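I have a three-year-old, a dog and a laundry pile with its own zip code, so when somebody tells me robots are about to do the chores, I listen. I also roll my eyes a little. So I was pretty excited to spend a morning at Flikitz, a small outfit in Rurkdale that teaches two-armed robots to do the kind of stuff I do all day without getting paid for it.

I talked with the woman who runs the testing floor. She asked me to leave her name out (her mother-in-law reads everything on the internet, she said, and would want one for Christmas). She made me coffee herself, by the way. I asked if the robot could have done it. "It could have done part of it," she said. "You wouldn't have wanted that part."

They had 129 chores on their list when I visited, most of them so small you'd never think to call them chores. Putting a spoon in a drawer. Picking a sock up off the floor. Clearing toys off a table before dinner – that one got my attention, as you can imagine! I asked how many of them she'd trust a machine to do in her own house with no one watching.

"Nine," she said. She didn't even stop to think. "And two of those are the same chore with a different towel."

I wanted to know what makes the rest so hard, and she got going on soft things. Blocks are easy, she told me. A block is the same block every time. "But a stuffed animal is a different shape every time you let go of it. You grab it by the middle and the head flops over. You grab it by the head and now the rest is swinging around. My kid figured that out before he could walk, and we've been at it since June."

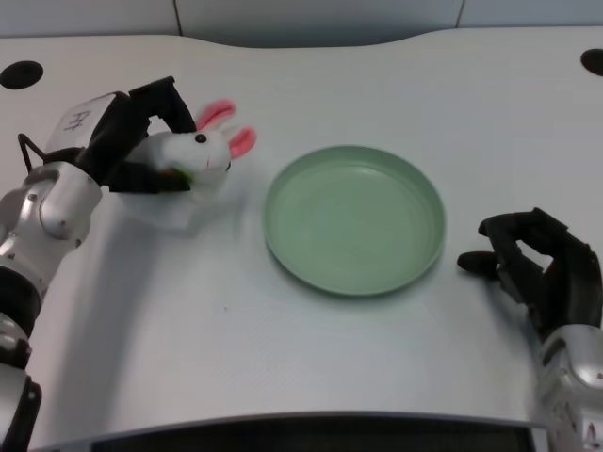
She's not gloomy about it, though. She used to work at Caron, a bakery supply company over in Mellevby, and she spent years there watching people pack boxes by hand. She thinks shop floors will get there well before kitchens do. "In a warehouse you can decide where everything goes. You can paint a line on the floor and people will respect the line. Try painting a line in your kitchen."

I said I'd tried something like that with the dog. She said it was about the same problem.

Then I asked about speed, because the clips I see online always look so quick. She laughed at me (nicely). A lot of those are sped up, she said, and when her own team times a simple pickup and put-down, they're happy with anything under 50 seconds. I do that in two with a baby monitor in my other hand. "Sure, but you get bored," she said. "It'll do 225 of them before lunch and the last one looks like the first one. Or it's wrong 225 times the same way. We've had that day too."

What would she want it to do at home, if she could pick just one thing? I figured she'd say dishes. Everybody says dishes. "The bottom of the toy bin," she said. "Whatever's down there, I don't want to know. Just sort it."

Same here. I asked when I could have one and she said to check back when my daughter is in middle school, and then she had to go, and I drove home and picked up the living room before lunch.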